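Part-time robot minder wanted, Lekstead workshop

Hello! I'm Flurina Fankhauser and I look after the arm at Derkosell, which means I tighten it, clean it, re-zero it and swear at it when the gripper drifts. I've been doing this on my own since February and I'd love a second pair of hands.

The job is 15 hours a week, mostly mornings, and it's all about keeping one machine fit to work. You'd come in at 8.30, check the gripper for play, go over the cables for rubbing (the curved one on top is the usual culprit), wipe down the fingers and run the homing routine. If it comes up short you and I take the end off and find out why. Every 4 weeks we strip the gripper right back, regrease it and put in fresh pads, and that's a long, mucky and rather lovely day.

You don't need a degree. Urs Oberholzer, who had the job before me, came from mending sewing machines and he was brilliant at it. What I'd like is somebody who owns a decent set of hex keys, writes things down, and will say so when a screw has gone missing. Some Python would be handy for the logs but I can teach you what I know of it, which won't take long!

Most of the arm's day is spent at ordinary furniture, so you'll be checking its reach at desks and shelves as well as on the bench.
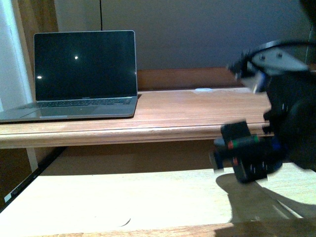
The arm at the two-level desk, gripper by the front edge.

Pay is on the Brasteck technician scale, grade 2, with paid holiday. Parking is free, and the kettle is good.

To apply, send me a page about something you've repaired and how you found the fault. Please put job number 3326 at the top so Bayu Nasution in the office can pass it on. If you'd like a look at the arm first, come by any afternoon after two and ask for me at the desk.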